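Right, I've been chewing on this since the film club let out last night, so you're getting a thread. It's on endings, and specifically on the secret that turns up in the last ten minutes. Sorry to anyone who followed me for the bread.

The film was Stosmont. If you haven't seen it (hardly anyone has, it played at our place for one night in October), it's a small family drama. Two sisters, a guest house, a father who's stopped speaking. Lovely first hour. I was completely in.

Then, with the film nearly over, we learn that the older sister has known all along why Dad stopped speaking. She was there! She saw the whole thing! And we've spent most of the story inside her head, with her voiceover, wondering about it along with her.

I went stiff in my seat. My friend Esperanza Dunleavy, who was next to me with a bag of mint imperials, said "oh, come off it" quite loudly and got shushed.

So why did it bother me so much? I love a twist. I love being fooled. I'll happily watch the same murder on the same train for the rest of my life.

I think it's down to who's keeping the secret. If a character lies to another character, fine. If a character lies to me, also fine, as long as I could have caught them at it. But if I'm listening to someone's private thoughts and those thoughts have been tidied up so I won't find out, then it's the writer hiding behind the curtain, and I can see their shoes.

Compare that with Greenberg's Daughter, the play I keep going on about. Same sort of secret! The daughter knows from the first scene what's in the letter. But we're never in her head. We only see what she does, and she does some very odd things. She won't sit with her back to the door. She lays a place at the table and then clears it before anyone comes in.

I remember thinking in the interval, why did she clear that plate? And then I had an ice cream and forgot about it, which is exactly what the writer wanted. When the letter gets read out, the plate comes rushing back. That's such a good feeling. I've been trying to write one as good as that ever since.

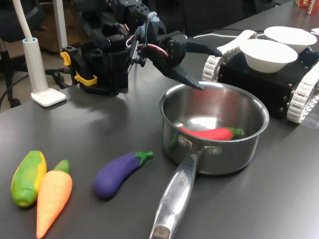

Arm, saucepan, toy chilli.

Speaking of which. My own thing, the radio play, Nadix. Some of you heard the first draft, bless you for sitting through it. It's 24 pages and the big secret (that the ferry never sailed) came out on the last one, and I was ever so proud of it.

I read it again this morning with Stosmont in mind and oh dear. I'd done it too. My narrator describes the harbour, the weather, the queue of people with their suitcases, and just happens to skip over the one thing she'd be thinking about every minute of the day. She'd be sick with it. She'd never get as far as the weather.

I had a cup of tea and a bit of a sulk.

Then I tried something. I moved the secret to page two. She tells us straight off that the ferry didn't sail, and the people on the quay don't know it yet. Nothing else changed, and suddenly every scene had something going on in it. A man asks her what time they'll get in. Before, that was just a man asking the time. Now I can hardly bear it.

I know, I know, it's the old business about the bomb under the table, every book on writing has it somewhere. I've read it in I don't know how many of them and nodded along and gone off and hidden the bomb anyway. I suppose you have to be on the wrong end of a bad one first.

What I lost is the gasp. I did like that gasp. When I read the old version to the group, someone dropped a biscuit. There won't be any biscuits dropped over the new one, and part of me misses it already.

Esperanza thinks I can have both. Her idea is to give away the ferry at the start and keep back why the narrator didn't say anything. That's a smaller secret but it's a better one, and the narrator might not fully know it herself, so she's not cheating by leaving it out. Annoyingly I think she's right. She usually is about plots. (She's hopeless on titles. She wanted to call it Harbour of Lies.)

A couple of people asked last time about Pititari, the serial I did before this. No, I'm not going back to fix the ending. Yes, the twin knew. Yes, it's a cheat. I was 27 and I thought it was brilliant, and it can stay as it is.

Anyway, if you're working on something with a secret in it, have a go at moving it. Stick it on page two for an afternoon and see what the rest of the scenes do. You can always put it back. I've got 90 minutes before I have to be anywhere, so I'm off to do the quay scene again.

Comments

marrowfat_jo
The shoes behind the curtain, yes!! I've never been able to explain why Stosmont got on my nerves. I did think the father was wonderful though.

Tilly B
Not sure I agree about the voiceover. People do avoid thinking about things. I can go a whole week without thinking about my tax return and I'm in my own head the entire time.

petethereader
@Tilly B but would you do a voiceover about your desk and not mention it?

Tilly B
I might.

quaysidekate
Harbour of Lies is a great title and I won't hear a word against it.

old_prompt_corner
I once wrote a 300 page novel where the dog was the narrator and you found out at the end. My wife guessed on the first page, when he was pleased about the postman. Please post the new quay scene when it's done.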